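We use cookies to keep this site running and to see which pages get read. Accept | Manage settings

Posted in June by Orestis Antoniadis

4. Running the clutter benchmark in Lukport

If you've made it through section 3, you have Lukport installed and the simulated arm moves when you nudge it from the keyboard. Good! This section gets you to the same clutter test we used for the Ververidis grasp ranker, so your numbers and mine can sit side by side. Plan on an afternoon the first time (I lost a whole Monday to it, but I was also writing these notes).

The short version of the method: we generate messy counters, ask the ranker to score a pile of possible grasps on one target object, and run the best one in the simulator. Then we do the same thing with the scoring switched off and the grasps picked at random. The gap between the two is what we care about.

1. Open the Lukport project folder and load the scene pack called Urnodby. It holds 986 layouts. The first load is slow while the meshes get cached, so go make coffee.

2. Set the random seed to 163. I know, everyone has a favorite seed, but please use this one for your first run or we can't compare anything.

3. Set "grasps per target" to 20. Higher values do help a little on crowded layouts, but they also eat memory like crazy.

4. Set "tries per layout" to 5. The simulator puts every object back where it started between tries.

Note: if the arm starts out folded up on itself, you've loaded the old home pose from the Steston release. Pick "raised" from the pose menu and reload the layout.

5. Run one layout with the viewer open before you start the full batch. I can't say this strongly enough - a wrong table height will ruin a whole night of results and the log will look perfectly happy about it.

6. With the layout paused, check that the gripper is up over the counter and the fingers point down. Then orbit the view and look for anything sunk into the surface.

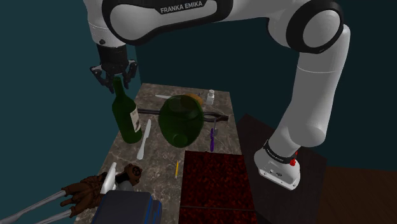 Figure 4. Franka arm over a cluttered counter, gripper just above and to the right of the neck of the wine bottle.

7. Choose your target in the object list. Tall, narrow things make a nice first pick. I'd save the round glass jug for later, as big curved shapes are where our ranker is weakest and you'll want a baseline before you go poking at that.

8. Close the viewer and start the batch. Results are written after each layout, so you can stop and resume whenever you like.

Caution: don't change the friction settings halfway through a batch. Lukport lets you do it without a peep, and the results file won't record which layouts used which value. I've thrown out two batches this way.

9. When it finishes, run the compare script on the ranked and random results. Keep both raw files, even the ugly ones. Section 5 uses them to plot success against clutter level.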